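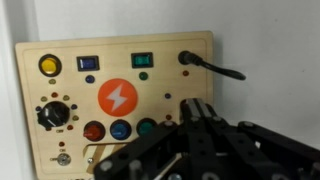 Photo: Edvin Aasen / Wondell Handball Club

About our club

Wondell Handball Club is a club for indoor handball in the Nesusbridge area. We have 75 playing members at the moment, from children of eight years to adults who prefer not to tell their age. We play in green and white, and our home is the sports hall in Meireles Road.

The club began with a group of parents and one ball. Gobnait Ní Mhurchú had played in goal when she was a student, and she wanted her daughters to learn the game. There was no team within an hour of driving, so she asked the school if she could use the gym in the evenings. The first season we had no league to play in and we only trained. In the second season we joined the regional league and lost every match except one, a 19-19 draw at home against Amuder. Some people still speak about the last goal of that match, and it becomes more beautiful every year.

Today we have two senior teams, one for women and one for men, and youth teams in the under 10, under 13 and under 16 groups. The women's team is the stronger one. They finished third last season and reached the semi-final of the cup, where they lost after seven-metre throws. The men went up one division and now they try to stay there.

Our coaches

Dae-han Chae is the head coach and takes care of both senior teams. He likes a fast game with an open defence, and for this reason the pre-season training in August is quite hard. New players should not be afraid of it. You can rest when you need to, and after three or four weeks the legs get used to it.

Pongsak Sriwong leads the youth section. He came to handball from volleyball and he has a lot of patience with beginners. In his groups every child plays in every match, also when the result is close. We know that some clubs do it in another way, and we have discussed it many times, but we want to keep this rule until the under 16 team.

Jae-hoon Tak trains the goalkeepers of all teams. If your child likes to stand in goal, please tell us early – good goalkeepers need their own exercises, and he has a small group for them before the normal training starts.

Our hall

The hall has one full-size court and seats for 562 spectators. Our record is the cup quarter-final against Amuder, when all the seats were sold and people stood along the back wall. For a normal league match we have about 2 rows filled on each side, so you will always find a place. The entrance is free for members and for children. The café opens one hour before the first match, and the waffles are usually finished by half-time.

Please use indoor shoes with light soles on the court. Resin is not allowed in this hall, also not for visiting teams.

How we work

We are a members' club and no one receives a salary. The coaches get their travel costs back. The membership fee pays for the hall, the referees and the league registration, and last year we also collected 925 pounds with the sponsored run, which we used for new goal nets and small-size balls for the under 10 group.

Come and try

You can train with us three times before you decide. Bring sports clothes, a bottle of water and clean shoes. The youth groups start at 5.30 pm and the seniors at 7.45 pm – the days for each team are on the Training page. If you have never played before, write a short message to Gobnait through the contact form and she will tell you which group is best for you.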